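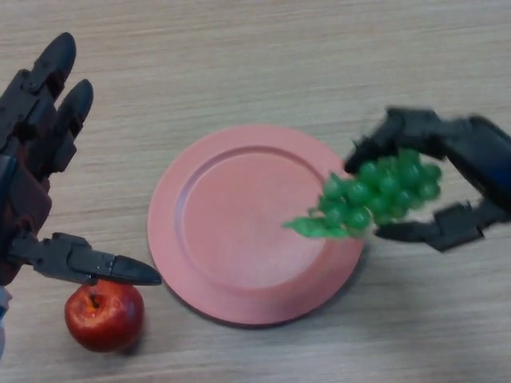 Pink plate and apple on the table top, green grapes above. Light wood, fine grain.

Is a matte plate safe for daily fruit, and will it wreck a light wood table?

Asked by Linnea Björklund in Kitchen & Table
Viewed 2242 times
Jan 20, 2019

I bought a set of the pink Mustadow plates in September, the ones with the wide flat rim and the shallow dip in the middle. The listing called them "table-grade coated ware." I have no idea what that means and I suspect the seller doesn't either. There's no mark on the underside of mine. I wrote to the shop and got back a paragraph about how the color is inspired by evening light.

They get used almost entirely for fruit. Apples, grapes, sometimes cut melon, left out from breakfast until whenever the kids get home. Three questions, and please don't just paste the care page at me, I've read it.

First, can I tell at home whether this is plastic or some kind of coated ceramic? It's smooth but has a slight texture to it, and I keep changing my mind.

Second, the table is a pale wood top from Viklund, oil finish according to the tag. I've been told fruit juice will stain it, that plates will scratch it, that I need a special wax, that I must never use wax. My sister-in-law swears by a product called Ivwood that costs more than the plates did. Is any of this real, or is it people selling jars?

Third, and this is a small one, how are people getting a bunch of grapes and an apple to sit nicely on a plate this flat? The dip is too shallow to hold anything round. The apple rolls up onto the rim and off. In the catalog everything is piled up like a painting and I don't believe it stays there.

The grapes on our table are sometimes the fake kind, by the way. I keep a bunch for when the real ones run out.

2 more comments
Mervyn Marsden: What does it sound like when you tap it?
Linnea Björklund: Like a plate.

Answer by Torunn Sundqvist
64 votes, marked as accepted

Taking these in order, though the second is the only one I'd lose sleep over.

What it's made of. Tap testing is overrated. A thick plastic plate and a thick glazed one sound closer than people claim, especially with a coating on. Look at the foot ring instead, on the underside. On most ceramic there is a ring, or at least a patch, where the piece sat in the kiln and where the glaze stops. It feels dry and a bit gritty, like the bottom of a flower pot. Molded plastic usually has the same finish all over and often a tiny round mark or nub in the middle where the mold was filled. If yours is coated top and bottom with no bare spot, check any chip in the set. Somebody always has a chip. A chipped ceramic edge is rough and crumbly with a different color inside. Plastic tends to bruise or whiten.

Weight helps a little if you have something to compare it with. Warmth helps too: leave it in the room an hour next to a plate you know is ceramic and hold one in each hand. Plastic won't feel as cool. I would not do the hot needle test that gets passed around. It ruins the plate, and if the plate is plastic you get to breathe it.

Please don't put it in the microwave until you know. For whole fruit sitting at room temperature I'd be much less worried. Grapes and an apple aren't hot, they aren't greasy, and they touch the plate in a few spots. Cut melon or lemon is wetter and I'd move that to glass or something you know is sound. If the surface ever gets sticky, chalky or starts to flake, stop using it for food altogether. I can't tell you it's safe and neither can anyone else here. That has to come from whoever made it, and a paragraph about evening light is not an answer. Write again and ask for the material and for the food contact statement, in those words. If they can't produce one, I would treat it as a decorative plate and ask for my money back.

The table. Part of what you've been told is real. Juice from grapes and apples is mildly acidic and sugary. A drip wiped up in the same hour does nothing I've ever noticed on an oiled top. A drip left under a plate overnight can leave a dull ring, and on a very pale wood you'll see it when the light comes in low. Dark juice is worse. The real enemy is black marks, and those come from iron and water together, so steel cans, cast iron, wet steel wool. Never scrub a pale top with steel wool.

Scratches come from grit and from the bottom of the plate, which is another reason to turn it over. A rough foot ring dragged along the grain leaves fine lines. Dragged across the grain they show more. Stick-on felt dots are fine on a plate that only holds fruit, but they come off in the wash, so a thin cloth is less trouble.

As for jars, I refinish furniture two days a week and have tried a shelf full of them, Ivwood included. It's an ordinary wax and oil blend with a good smell. It did nothing on my test boards that a cheap plain furniture oil didn't. Find out first whether your top really is oiled, though. Tags are written by people in an office. Put one drop of water somewhere out of the way. If it beads hard and stays there for a long time, you may have lacquer on there, and oiling lacquer gives you a smeary table and nothing else. If it darkens the wood slowly, the finish is thin and wants feeding. Use very little, wipe off all of it, wait a day. Lay the rags out flat outdoors to dry and never leave them balled up, as oily rags can catch fire by themselves.

Fruit on a flat plate. The catalog uses putty. I'd bet the table on it. At home, put the grapes down first, with the stem side toward the middle, and lean the apple against them. One apple alone on that plate will wander if it's a round-bottomed one. Some apples stand up by themselves and some don't, so try them in the store like a crazy person, or buy a bowl.

Answer by Aidan Ó Súilleabháin
11 votes

I'm going to disagree with some of that.

The warmth test is close to useless if the plate has a thick coating or your hands are cold, and mine always are. I had a set of Prokbridge side plates that I was sure were ceramic for two years. My daughter dropped one on a tile floor and it bounced. So now I know.

Also, why does a fruit plate need investigating at all? Line it with a paper napkin or a leaf of baking paper and the fruit isn't touching anything questionable. Change the paper when it gets wet. You can keep the color you like and stop writing to the shop. I know that isn't a proper answer to whether it's safe but it does get rid of the question for whole fruit. It also stops the apple from rolling, which none of the clever stacking does in a house with children bumping the table.

On the wood I'm more on your side. We have a pale top with no cloth, no felt, no wax with a name on it. I sand it lightly by hand with 400 paper when it gets ugly, always with the grain, and rub in plain oil. It has rings. They fade or I stop looking at them. Everybody who told me I had to use a particular product was selling it or had just paid for it and wanted company.

One thing to watch with the fake grapes. They get dusty and greasy in the gaps and then you set real fruit next to them. Wash them in warm water with dish soap now and then and let them drain upside down. Some of the cheap ones bleed color when they're new, so try a damp white cloth on one grape before you leave them sitting on bare wood. I found a green smudge on mine and blamed the kids for a week.

Comments
Torunn Sundqvist: 400 by hand on an oiled top is fine. On lacquer it will leave a cloudy patch, so please do the water drop first. And check it isn't veneer.
Aidan Ó Súilleabháin: Fair. Ours is solid, or I was told it was.
Linnea Björklund: Turned a plate over. No bare ring, no nub, same pink everywhere. So I've learned nothing yet. The water drop sat there in a bead for as long as I had patience to watch it.
Torunn Sundqvist: Then I'd guess lacquer, whatever the tag says. Put the oil away.

Answer by Jonatan Amundsen
-2 votes

Coconut oil on the table once a month and you will never have a stain. Works on any wood, lacquered or not. The plates are obviously ceramic, you can tell by the color.

Comments
Mervyn Marsden: You can't tell that from a color. They sell plastic dishes in every shade of pink there is.
Linnea Björklund: Doesn't coconut oil go rancid?
Jonatan Amundsen: Mine hasn't.
Mervyn Marsden: Have you smelled it lately?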